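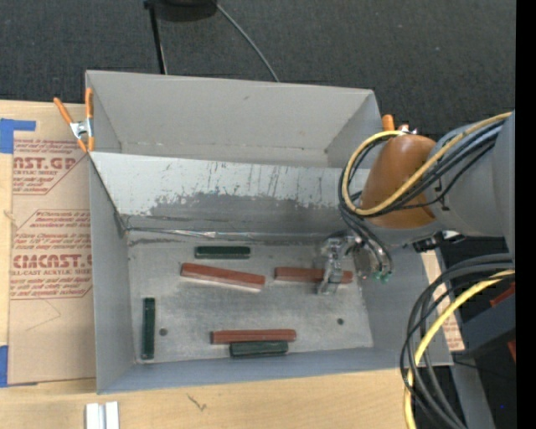 Several people on the Skirulik mailing list have said that the first run of the analyzer on an old codebase is the hardest part, that they got 2000 warnings in one go and turned the whole thing off before lunch. This section covers a first set-up that keeps the output small enough to read. It applies to Skirulik used from the command line and to Skirulik running inside the Mostunden build server.

4. First run on an existing project

4.1 Before you start

You need the following on the machine that will run the analysis:

Node.js version 22 or later
Read access to the whole source tree, including generated files
A clean working copy with no uncommitted changes
The project's own build, working, at least once on the same machine

Skirulik reads the type information that your build leaves behind. If the build has never run, most of the type-based rules are skipped without a message, and the report will look better than it should.

Note: Projects with more than one compiler configuration need one Skirulik configuration for each. See section 6, Workspaces.

4.2 Creating the configuration file

1. Open a terminal in the root folder of the project.

2. Run skirulik init. The tool asks for the source folder and the output folder. Press Enter to accept the values it suggests.

3. Open the new file, skirulik.conf, in a text editor.

4. Find the line that starts with ruleset and set it to minimal. The minimal set has 8 rules, all of which report likely bugs. Style rules are left out.

5. Add any folders you don't want checked to the exclude list, one per line. Paths are relative to the configuration file. Wildcards are allowed in the last part of a path only.

6. Save the file and run skirulik check-config. If the file is correct, the command prints "config ok" and exits.

Caution: Do not exclude a folder that other code imports from. Skirulik treats everything in an excluded folder as having an unknown type, and the files that import it lose most of their checks. Use report: off for that folder instead. The code is still read, but nothing in it is reported.

4.3 Recording a baseline

A baseline is a list of the warnings that exist today. Once it is recorded, only new warnings are shown.

1. Run skirulik baseline --write.

2. Wait for it to finish. The first pass builds the cache and is much slower than later ones.

3. Check that the file skirulik.baseline has appeared next to the configuration file.

4. Commit both files together.

5. Run skirulik check. It should report no warnings.

If step 5 does report warnings, the usual cause is a generated file that changes on every build. Time stamps in file headers are enough to do this. Turn off reporting for the folder and write the baseline again.

Warnings are matched by rule, file and the text of the surrounding lines. Moving a function within a file is fine. Renaming the file is not — the old warnings will come back as new ones. After a large rename, run skirulik baseline --follow-renames before you commit.

Caution: baseline --write replaces the existing file. Warnings that were new a moment ago become accepted ones. Don't put this command in a build script.

4.4 Turning on the Mostunden step

1. In Mostunden, open the project and select Steps.

2. Choose Add step, then Static analysis.

3. Set the command to skirulik check --ci.

4. Set the position to after Compile and before Test.

5. Under Failure, select Warn only. Leave it there until the team has seen a few reports.

6. Under Limits, set Maximum shown to 50. The full list is still saved with the build.

7. Save, and start a build by hand.

The report appears on the Analysis tab when the build is done. If the tab is missing, the step ended before it wrote its output. Look for the line "cache locked" in the log. It means two builds are sharing a cache folder, and you need to give each build agent its own with the --cache option.

4.5 Adding rules later

Change ruleset from minimal to standard when the baseline has stopped growing. Add one group at a time and write a new baseline after each. The groups are listed in section 9 with the default setting for each rule.

Rules written for the older Ngcobo plug-in format can be loaded with legacy-plugins: on. They run on one thread and will slow down the check. Rules that change source files are not supported in this mode and are ignored.

Note: The legacy setting has no effect inside Mostunden unless the plug-in folder is also copied to the build agent.

Next: 5. Suppressing single warnings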